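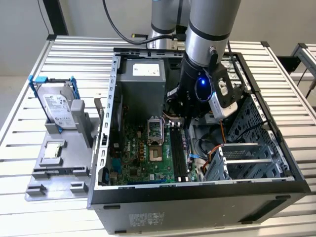 Search the notebook Go

Home | Entries | Stock | Rota | Log out

April, entry 1007

Kettle descaled again. Whitlock water leaves a crust you could plaster a wall with, and the citric acid tub is nearly finished. Someone please order more before I start using lemons.

Glue trials, second go. Mixed the Brudik hide glue at 100 g to the usual jar and left it to soak from ten past nine. By lunch it had the look and smell of a school pudding. Brushed it on the offcuts from the Jitberg chairs, clamped them, went to answer the phone, came back to find Terence Stockdale had borrowed two of the clamps for a shelf. Those joints are marked T and should not be held against the glue.

Open time is around 10 minutes with the heater on. The tin claims 20 -- the tin has clearly never worked in a draught.

Broke the first four by hand. Three went in the wood, one went along the glue line (a T, naturally). Remaining pieces are on the window sill until the end of the month. Please don't stand mugs on them.

Jitorier rang about the veneer. It is "on its way", as it was in February. I have stopped asking from where.

To do: sharpen the small plane, label the jars, hide the clamps.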